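How many demos before my gripper policy stops embarrassing me?

Posted in June by Natalia Xolalpa
2 min read

Hi all! I'm teaching a small arm to pick up cables and lay them in a tray (we call the project Fundo). I drive it by hand, record each try, and train on the pile. So far I have 100 tries, and the arm still heads for the wrong spot half the time. Do I just need more, or am I recording the wrong stuff? I'm using the wrist view only. A typical view with the fingers open:

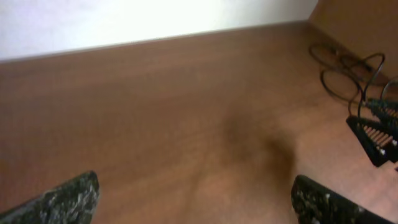
What people told me

Yolotzin Arriaga
More, but mix them up first! I got to 2000 on my own table and most were near copies, so the arm fell apart when I moved the lamp. Look at that dark blurry patch on the wood between your fingers. If something like that is in every recording, the model may well latch onto it. Shift the cables, change the light, start the arm from odd places. Also record some where you begin badly and fix it – those helped me more than the clean ones did.

Fletcher Merrick
Just get more data. Mine worked at 1216.

Moataz Ouali
Thin black cables are a pain from the wrist. I'd add a second view from the side, and slow down near the grab. I was rushing mine and the arm learned to rush too.

Comments (2)

Oi-ling Kwok: Fletcher, 1216 of what task though?

Fletcher Merrick: socks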